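The job was dishes. Zamfira Filip had bet me 50 dollars that by November a robot could clear a sink in our break room without anyone helping, and I said sure, because I have cleared that sink and it nearly beat me. She named the robot Medina, after an aunt who never left a cup standing.

So on Thursday I pulled up a chair and she typed in the word "tidy," and we waited. The arm thought it over for a good long while - 335 seconds by Zamfira's log - and then over the counter it went. 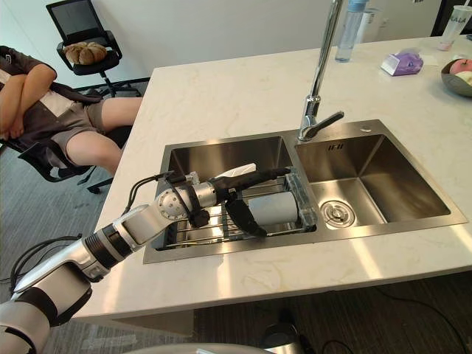 Medina at the left-hand sink, fingers over the white cylinder.

You have to understand how slow it is! I could have done the whole week's cups, dried them and put them away, and still had time to complain. But I kept leaning in like it was the last inning. Every little curl of the fingers, I curled mine too (Zamfira saw, she has brought it up since). Paraschiva Dobre came by for her lunch, asked if it did floors, and stayed through the end of her break with the fork in her hand.

"My dishwasher cost 510," she said. "It doesn't need a log."

"Your dishwasher can't load itself," said Zamfira.
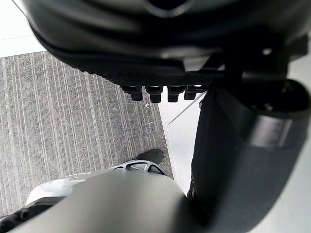

"Neither can my husband," said Paraschiva, and went back to work.

After that it got quiet. I started rooting for the thing, which was bad for my wallet. I found myself whispering easy, easy, the way my dad used to when I backed the truck up, and when Zamfira asked if I wanted to call the bet off I told her no, give it another 300 seconds, and pulled my chair closer.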